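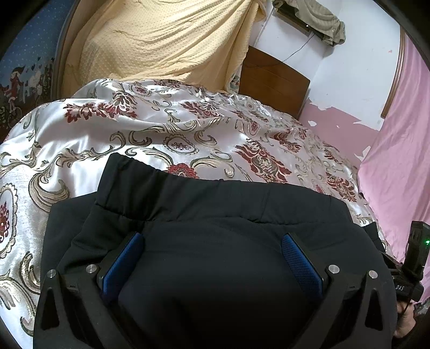

Fig. 3-1. Blue finger pads over a black garment, with the second gripper at right.

Guides > Plodbridge Hand Gripper > Section 3: Pads, Pivots and First Tests on Cloth

Section 3 covers the last part of the build, from bare fingers to a gripper that can pick up clothing. Finish Section 2 first. The housing should be closed and the handle tight. If you are building a pair, do both grippers up to the end of 3.2 before you test either one.

You will need the Plodbridge pad kit (part 3208), a small screwdriver, a clean rag, rubbing alcohol and a soft pencil. Work at a bench with good light. At the Brundport shop the bench by the window is the best one for this.

3.1 Fitting the pads

1. Open the fingers all the way and wipe the pad seats with alcohol. Let them dry.
2. Check the pads for flash along the edges. Trim it with a sharp knife, cutting away from the textured face.
3. Lay each pad against its backing without glue. The textured face points inward, toward the other finger.
4. Mark the bottom edge of the pad on the backing in pencil.
5. Apply a thin line of contact adhesive to both parts and wait until it is tacky.
6. Press the pad on, starting at the pencil mark and working toward the tip. Hold it for 90 seconds.
7. Repeat for the other finger, then leave the gripper open overnight.

Note: Pads from the older Matberg kit are slightly thicker. They will work, but use the same kind on both fingers or the tips will not meet in the middle.

Caution: Do not close the fingers on fresh adhesive. Any glue that squeezes out will stick the pads together, and pulling them apart usually tears the texture.

3.2 Setting the pivots

1. Hold the gripper upright and work the fingers slowly by hand.
2. Look for side play at each pivot. A little is fine. If you can hear a click, the pivot is too loose.
3. Tighten one eighth of a turn at a time, moving from the outer pivots to the inner ones.
4. After each turn, open and close the fingers again. They should move without sticking anywhere in their travel.
5. Compare left and right. If one finger lags, loosen that side slightly before you tighten the other.

Gwilym Pritchard's build log gives 3000 cycles between pivot checks. That is a good interval for light use at home. If several people share the gripper, check it at the start of every session.

Caution: Keep your free hand clear of the slots in the finger plates while the linkage is moving. The openings close up faster than you expect.

3.3 First tests on cloth

A bed works well as a test surface. It has some give, so a finger that comes in too low will press into the cover before it bends. Clear off anything with a zipper pull or loose cord until you are used to the reach.

1. Spread one garment on the bed. Pants with an elastic waist are a good first choice because the gathered band is easy to pinch.
2. Bring the open fingers down on either side of a fold. Stop when the pads touch the fabric.
3. Close slowly and lift a few inches. Hold, then lower it again.
4. Move to a flat part of the same garment and repeat. Flat cloth is harder. Push the pads lightly inward as they close to raise a ridge between them.
5. Try something padded last.
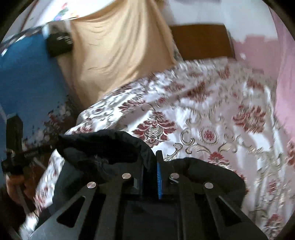 Thick fabric needs a wider opening and a deeper bite. Come in with the fingers fully spread, let the padding fill the space between the plates, and close until the pads stop moving. Squeezing harder after that only loads the pivots. If the item slides out, open up and take a new hold farther in from the edge.

With two grippers, one person can hold a garment with the first and fold with the second - start with the second one parked off to the side, and bring it in once the first hold is steady.

3.4 If the grip slips

- Slips on shiny fabric only: clean the pads with a damp rag. Lint fills the texture quickly.
- Slips on everything: check that the pads face each other squarely, then go back to 3.2.
- One pad lifts at the tip: remove it, scrape off the old adhesive and refit it from step 1 of 3.1.
- Fingers stay partly closed: look for thread wound around a pivot. Black thread is hard to see on a black linkage, so use a flashlight.

Spare pads and pivot hardware are kept in the Gronow cabinet, second drawer. Write down what you take. Continue to Section 4 for storage and cleaning.

Plodbridge Build Guides | Contact the Brundport shop | Back to top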